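# Making a milk plastic at the kitchen table

Casein plastic is what buttons were made of before oil got cheap. It needs milk, vinegar and a tolerance for the smell of both. Setsuko Tamura, who taught me chemistry at Cletholm, called it "cheese with ambitions", and I've yet to meet a better definition.

## What you need

- 300 ml whole milk (skimmed works, but crumbles)
- 4 teaspoons white vinegar
- a small saucepan and a wooden spoon
- a sieve
- an old cotton tea towel you don't love
- greaseproof paper

## Curdling

Warm the milk gently until it steams. Don't let it boil, or you'll be cleaning the hob instead of doing chemistry. Take it off the heat, add the vinegar and stir slowly for a minute. The acid makes the casein clump together, and you should get white lumps in a thin yellowish liquid. If you get slightly sour milk and nothing else, it was too cool. Warm it again and add another teaspoon.

## Draining

Tip the lot through the sieve and leave it to drip. Then gather the curds in the towel and squeeze harder than seems polite. Water left in now comes back later as cracks. Unwrap, blot, squeeze again.

Wipe down whatever you've been working on before the whey dries. It sets like varnish and smells like a school corridor in March.
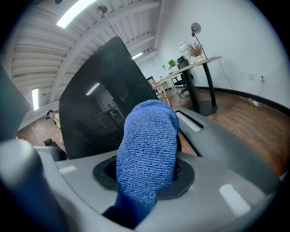
## Shaping

Knead the curds until they stop feeling like cottage cheese and start feeling like stiff dough. Press into a mould or roll out between sheets of greaseproof. Keep it thin: 4 mm is plenty. My first attempt was a paperweight, and it went green in the middle.

Poke any holes now with a cocktail stick.

## Drying

Leave the pieces on a rack somewhere airy for at least 2 days, turning them when you remember. They shrink, and they curl at the edges if you hurry them on a radiator. Once hard they can be sanded with 800 grit and painted.

Keep them out of the dishwasher. They soften in water, and so will your opinion of the whole business.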